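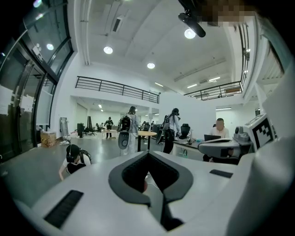 白い外装と右側の白黒マーカー

マルチコプター自作・制御板 > 【議論】Mendardの「プロペラ1枚停止でも安全に降りる」は信じていいのか

1 名前:tarumi_esc
2020年12月16日
MendardがForkarフレーム向けに出した新ファーム、モーター1基が止まっても姿勢を保って降りられると宣伝してますよね。クアッドで。ヘキサやオクトなら分かりますが、4発で1発死んだら普通は落ちます。
公式の説明を読んでも「冗長制御により安全に着陸」としか書いてなくて、条件が何も出てこない。試した方いますか。宣伝文句の引用は不要です。

2 名前:kaza_yomi
理屈だけなら昔からある話。ヨーを捨てて機体をぐるぐる回し、残り3発で推力の向きの平均を取る。論文も動画も探せば出てくる。
ただ「安全に」とは誰も言ってないはず。回転しながら降りてくるものを安全と呼ぶかどうかは言葉の問題。

3 名前:gonbe450
入れました。Gentileのモーターに10インチペラ、離陸重量は軽めです。
11月に河川敷で、高度32mから1基をスイッチで切って3回やりました。3回とも脚から着地してます。自分は満足してますよ。

4 名前:tarumi_esc
>>3
ありがとうございます。いくつか聞かせてください。
風はどうでしたか。切る前はホバリングですか、前進中ですか。それと「スイッチで切る」はファームに停止を教えてから切っている形では? 実際の故障は予告なしに来るので、検出にかかる時間が一番知りたいところです。

5 名前:gonbe450
>>4
ほぼ無風、ホバリングから。スイッチはファームのテスト機能を使ってます。言われてみれば、制御側は停止を知ってる状態ですね。検出の試験にはなってないかも。

6 名前:kaza_yomi
なってない。それは避難訓練で事前に出口を教えてもらってるのと同じ。

7 名前:hanedome
言い方きついなあ。復帰後の制御が動くことは確認できたんだから意味はあるでしょ。検出と制御は別々に試すのが普通だよ。
自分は仕事で固定翼のほうをいじってるけど、いきなり全部入りの故障試験なんてやらない。

8 名前:kaza_yomi
>>7
段階を踏むのは賛成。でもMendardは段階の途中の結果で製品ページを書いてるように見える。そこが嫌なの。
あと積載の話が全然出てこない。ホバー時点でスロットル6割使ってる機体が1発失ったら、3発で支える余裕なんてほとんどないよ。しかも対角の1発は釣り合いを取るために絞ることになるから、実質2発で持ち上げてるようなもん。

9 名前:mizutama_fc
Mokeroの機体で似た機能を使ってた者です。あっちは推力重量比の下限が説明書に載ってました。下回る構成だと設定画面で有効にできない。
Mendardのほうはその手のチェックありますか?

10 名前:gonbe450
>>9
見当たらないです。チェックボックスひとつで有効になります。重量の入力欄もないです。

11 名前:tarumi_esc
>>10
それは怖い。カメラとジンバルを積んだ人がそのまま有効にして安心しそう。

12 名前:pon_saku
横から失礼します。なくても落ちる、あっても落ちるかもしれない、なら入れておいたほうが得じゃないんですか。疑う理由がよく分かりません。

13 名前:kaza_yomi
>>12
誤検出があるから。生きてるモーターを死んだと判断したら、正常な機体が空中で回り始める。ログを見せてもらえない限り、どっちの確率が高いか判断できない。

14 名前:pon_saku
>>13
なるほど、それは考えてませんでした。でも誤検出の報告って実際あるんですか? 想像で反対してるようにも読めます。

15 名前:kaza_yomi
報告はまだ見てない。出たばかりで使ってる人が少ないから、ないことの証拠にもならない。

16 名前:hanedome
検出の中身だけど、ESCの回転数テレメトリーを見てるのか、ジャイロの応答だけで推定してるのかで話がだいぶ違う。回転数が取れてるなら誤検出はそんなに心配しなくていいと思う。
>>3 のESCは双方向対応?

17 名前:gonbe450
対応品です。テレメトリーを切った状態でも機能は有効にできたので、両方の経路があるのかもしれません。ログの該当欄は、停止させた時刻から104ミリ秒後にフラグが立ってます。

18 名前:tarumi_esc
>>17
停止を教えてあるのに104ミリ秒? 教えてあるなら即座に立つのでは。

19 名前:gonbe450
確かに変ですね……。テスト機能は信号を切るだけで、検出は普通に動いてるってことですか?

20 名前:hanedome
その可能性あるね。だとすると >>6 は言い過ぎだったことになる。

21 名前:kaza_yomi
可能性は認める。ログの書き込み間隔が100ミリ秒なら、フラグは即座に立ってて記録が遅れただけとも読める。ログの設定いくつ?

22 名前:gonbe450
初期値のままです。帰ったら見ます。

23 名前:mizutama_fc
モーターの電源線にリレーを入れて別系統の受信機で切れば、ファームは何も知らないまま停止を食らいます。最初は機体を紐でつないで低いところからで。

24 名前:tarumi_esc
>>23
その方法いいですね。自分も余ってるForkarのフレームでやってみます。ESCごと電源を落とすのと信号だけ抜くのでは挙動が違いそうなので、両方。
Mendardにも質問を送りました。推力重量比の下限、風の条件、検出方式の三点です。返事が来たら貼ります。

25 名前:pon_saku
返事が来るまで自分は無効にしておきます。

26 名前:gonbe450
ログ間隔見ました。100ミリ秒でした。すみません、何も分からないのと同じですね。間隔を詰めて撮り直します。

27 名前:kaza_yomi
>>26
謝ることじゃない。生データを出してくれたのは今のところあなただけ。次は少し風のある日のも頼む。ペラの予備は多めに。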